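Coat care: line brushing double-coated breeds

Surface brushing leaves the undercoat untouched. Mats form close to the skin, most often behind the ears, in the armpits and along the breeches, and they hold moisture after a bath or a wet walk.

Part the coat with one hand and work a slicker brush outward from the skin in short strokes. Follow with a steel comb. If the comb stops, go back to the slicker – do not pull through. Allow up to 25 minutes for a medium-sized dog, every second day during the spring moult.

Shaving is not recommended. Guard hairs may grow back patchy or a different colour.

Loose undercoat clings to twill and fleece. Go over clothing with a damp rubber glove before it goes in the wash, and clean the dryer's lint screen after each load. 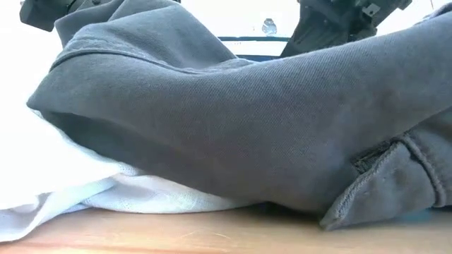
Grey twill, seam showing.

Francine Desjardins will take grooming questions at the June meeting in Nustcombe.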